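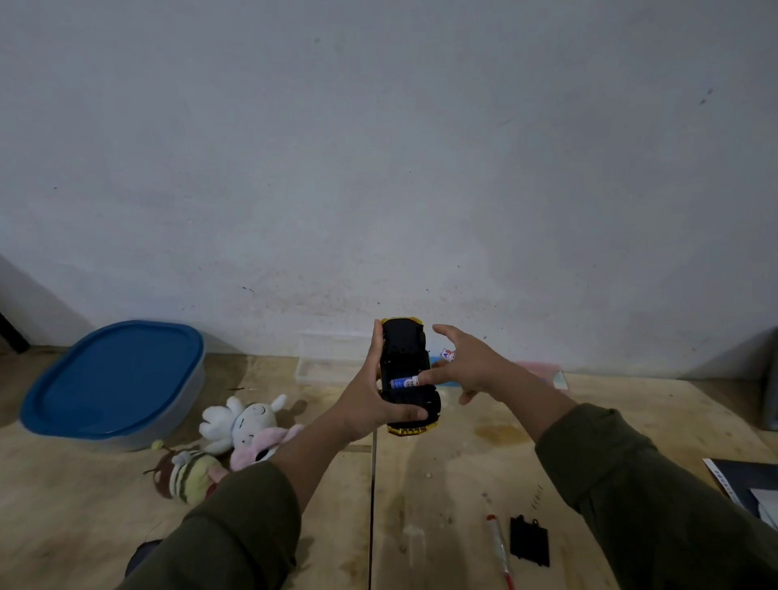 Washing secondhand toys: my current procedure

My daughter's daycare in Clernton holds a toy swap every August, and we came home with 28 items this year. Most were plastic, the rest soft. I have settled on a process that takes one evening and doesn't damage much, so I am writing it down before I forget the ratios.

Sorting

I sort by what water can do to the thing. Solid plastic with no battery compartment goes in one pile. Anything with a speaker, a light or a pull-back motor goes in another and gets wiped by hand. Pull-back motors are the usual casualty. Water gets into the gear housing, the grease washes out, and the spring drags from then on. I ruined one from Vota that way and now keep all axles out of the sink.

Hard plastic

Warm water, 2 teaspoons of plain dish soap per basin, and an old toothbrush for the seams. Wheel wells collect hair. Tweezers are faster than the brush for that. Painted details come off if soaked too long, so I limit it to 8 minutes and rinse under the tap. Stickers are a lost cause.

For scuffs I use a melamine sponge with almost no pressure. It is an abrasive, and it will dull a glossy finish.

Soft toys

Check the tag first. Polyester fill tolerates full immersion; bean or pellet fill may not, and older toys sometimes contain organic material that swells. If the tag is missing I surface-wash only. Otherwise I use cool water with a small amount of wool detergent, squeeze, and change the water until it stays clear – usually three rounds. Wringing shifts the stuffing into the limbs.

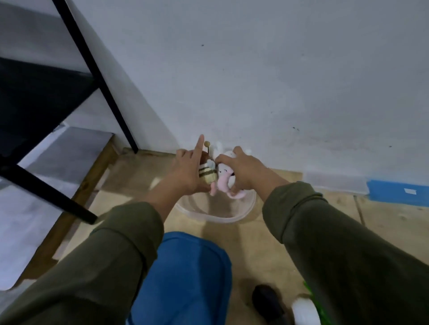 Drying

Most of my early failures were here. A plush that feels dry outside can hold water in the middle for another day. I press each one in a towel, then set it on a mesh rack with a fan on low. Chin-lung Chiu, who runs the swap, weighs his before and after on a kitchen scale and calls it done when the numbers match. I have copied this. The Barros rabbit took 23 hours.

Plastic toys with a hole in them go hole side down overnight. Bath toys I no longer accept at all.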